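The Toy Kitchen, Laid Out

Gallery posted 13 October 2025

Every household with a play kitchen eventually has to face the contents of the play kitchen. Ours had been living in a bag in the Prirklow hall cupboard, where it made a noise like a dropped drawer whenever somebody wanted a coat. In September I was asked, in the tone people use when they aren't asking, to find out what we still had. So up it came onto the white table, fruit first.
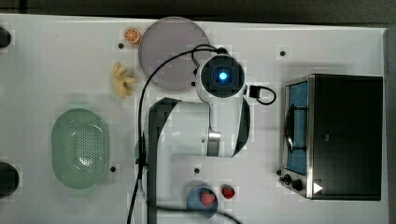
I should say that I have strong views on toy fruit. Most of it is the wrong size for everything, including the other fruit. A slice of orange ought to fit on a plate with room to spare, and ours does, although it has always preferred to sit next to one. The bananas are a paler yellow than any banana I would buy, with the fingers splayed out like a hand asking for change. Štefánia Matoušek, who gave us the first few pieces, insists they are a variety. I have not been able to get her to say which.

Then there is the colander, an oval thing in a green that was everywhere for one summer and then nowhere. It has drained about 40 imaginary pots of pasta a week and never lost a single noodle. Our real one can't say the same. 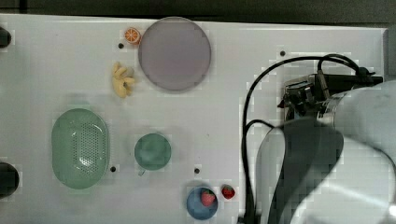

Strawberries, one served and one still waiting for a table.

The blue bowl is the favorite, and has been fought over more than the rest of the set put together. It holds soup, mostly. It has also held cereal, medicine for a bear, and on one long afternoon with Niilo Honkanen's kids, "taxes." The teal cup is strictly for coffee, served at once and taken back before you have finished pretending to drink it.

Over by the black tray we get into groceries, a looser category. Anything can be groceries if you charge enough for it. The going rate at our shop is 199 for a can and 136 for a strawberry, currency never specified, no refunds.

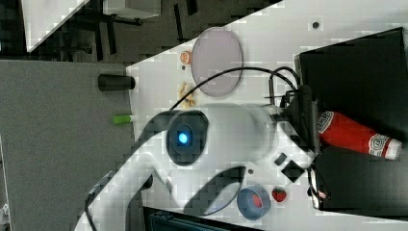 Prices go up after lunch. I once paid 637 for a banana and was told to bring my own bag — I had brought my own bag. Čestmír Tichý tried haggling and was banned until his next birthday.

The big mauve plate stays, obviously, as there is nothing else large enough for a birthday cake made of socks. The bag goes back in the cupboard on a lower shelf. More pictures when I get to the tea set, which is in a box marked "Brullcombe, misc." under two other boxes marked the same.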